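The table is back in the kitchen

I finished the table on Wednesday, a little after 4 in the afternoon, and it has been back in the kitchen since then. I said in February that I would write up how it went, so I am doing that now while I still remember the order of things.

We bought it secondhand from Treasa Brophy, who was moving into a smaller place and had no room for it. She wanted 100 dollars and I gave her 100 dollars. It had a dark, sticky finish and a lot of rings from mugs. I thought I would live with it as it was, and I did for most of a year, but paper stuck to it in warm weather and I got tired of peeling off the mail.

The first thing I tried was a stripper gel from the hardware store. It worked on the legs and did very little on the top. After that I borrowed a sander from Noémie Pichon and took the top outside on two sawhorses. I used 50 grit to get through the old finish, then 100, then the finer stuff. I skipped a grade in the middle to save time and had to go back for it, so I saved no time at all. The last pass was by hand with 400, only on the edges where people rest their arms.

Once the color was gone the grain came up much stronger than I expected. There are long wavy lines that run across on a diagonal, and on one side they bend into wide curves. My favorite part is a big oval loop drawn in thin brown lines. I had eaten on top of it for months and never knew it was there. One section has tighter lines and looks a bit gray next to the rest. I thought about sanding that part more but left it alone.

For the finish I used Grestier, the clear matte one. Three coats, with a night between each. The can says two is enough — I did the third because I had some left. I wiped it on with an old T-shirt and kept the coats thin. It smelled for a few days with the windows open, and then it stopped.

Things I would do differently: buy more sanding discs at the start, cover the tomato plants, and label the legs before taking them off. One of them only fits in one corner and I found that out last.

So far it is holding up fine. We eat on it, I do the bills on it, and whatever came out of the grocery bags tends to sit on it until somebody needs the space. In daylight the middle has a pale, silvery shine, and the honey color shows better away from it.

Next are the chairs. They came from somewhere else and don't match, and I have not decided on a color.
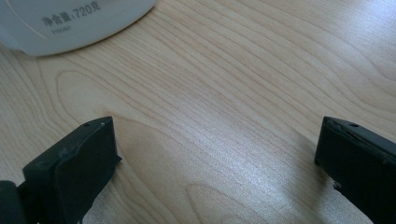 Filed under: House / Furniture

The sander has gone back to Noémie. If you have stripped painted chairs with spindles and have a way of doing it that doesn't take a whole month, please leave a comment.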